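# Kedthorpe Tap Water Hardness Records

Data card and README, version 3

## Summary

This dataset holds total hardness readings for cold tap water drawn in homes in the Kedthorpe supply area. Each row is one titration of one sample. The set was built to check whether the single hardness figure given for the whole area is a fair guide for setting a dishwasher or a softener. The area has two sources, the Brendach borehole and the Flirnen reservoir, and the mix changes with season and demand.

Maintainer: Tiruwork Weldu

## Contents

- `readings.csv`: 700 rows, one per titration
- `sites.csv`: 57 rows, one per sampling address (street level only)
- `methods.txt`: bench procedure, reagent strengths, rounding rules
- `CHANGES.txt`: corrections since version 1

Files are UTF-8 with comma separators and a header row. Missing values are empty fields. Zero is a real value and is never used to mean missing.

## Fields in readings.csv

- `site_id`: matches `sites.csv`
- `month`: three-letter abbreviation
- `draw`: `first` or `flushed`
- `volume_ml`: sample volume used in the titration
- `titrant_ml`: EDTA volume at the endpoint, to the nearest 0.05
- `hardness`: milligrams per liter as calcium carbonate
- `temp_c`: sample temperature at the bench, not at the tap
- `flag`: see Known Problems

`hardness` is computed from `titrant_ml` and `volume_ml`. It is included for convenience. If you change the rounding, recompute it from the two volumes and leave the original column alone.

## Collection

Samples were taken from the kitchen cold tap. For a `flushed` draw, the tap ran for 60 seconds before the bottle was filled. For a `first` draw, the bottle was filled at once, before any other use of that tap in the morning. Bottles were rinsed twice with the same water, filled to the shoulder and capped. Sites with a whole-house softener were excluded. Sites with a softener on the hot side only were kept and are marked in `sites.csv`.

Titration was done within 18 hours of the draw. Each sample was buffered to pH 10 and titrated with EDTA against Eriochrome Black T. The endpoint is the first full blue with no trace of red. One analyst read all endpoints, so there is no between-reader variance in the set, and users should not read the repeat spread as if there were.
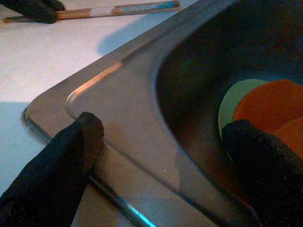 Surface scale was considered as a cheap stand-in for titration and dropped. Deposits depend on how often a surface is wiped, how long drops stand on it, and what cleaner is used, and none of these were controlled. Sink material matters as well. On brushed stainless steel with a soft grayish-beige sheen, thin pale film is hard to score by eye, and a warm highlight along the rounded inner lip of the basin can shift the apparent color. The seam where the rim meets the countertop is also a poor place to score, as residue there may come from sealant or food. Version 1 had a `scale_score` column. It was removed in version 2 and should not be restored from old copies.

## Known Problems

Flag `B` marks readings where the buffer bottle had been open for longer than the methods file allows. The endpoint in these is slow and the result may read low. They are kept because removing them leaves two streets with no winter data.

Flag `C` marks suspected copper interference, seen as an endpoint that fades back toward purple. Almost all are `first` draws from houses with long runs of copper pipe. Use the paired `flushed` row where one exists.

Flag `R` marks a repeat titration of the same bottle. Drop these before computing site means or the site will be counted twice for that month.

May is thin. The analyst was away for part of the month and late bottles were discarded under the time limit above.

## Source Assignment

`sites.csv` has a `zone` column with values `brendach`, `flirnen` and `mixed`. Assignment follows the published zone map, with no check against flow data. Some streets in `mixed` swing widely from one month to the next. Averaging these across the year gives a number that matches no actual delivery, so report them by month.

The Lazarević correction for sample temperature has not been applied. It was tested on the version 2 files and moved no value by more than the rounding step.

## Suitable Uses

The data can support comparison of zones, a seasonal profile for a zone, and classroom work on titration error. It does not cover lead, nitrate or microbes, and it says nothing about whether water is safe to drink. Sites were self-selected and lean toward older houses.

## Reuse

Free to copy and adapt with credit to the maintainer. Please state the version number. Corrections should quote `site_id`, `month` and `draw`.

Last updated: May

Comments (3)

**pipefitter_ed:** Is the conversion to grains per gallon in here anywhere? My softener only takes grains.

**T. Weldu:** No. Divide `hardness` by 17.1.

**mlowe:** The join on site_id drops a few rows in R unless you read it as text. Leading zeros.

We use cookies to remember your settings. By continuing to browse you accept our cookie policy. Accept | Manage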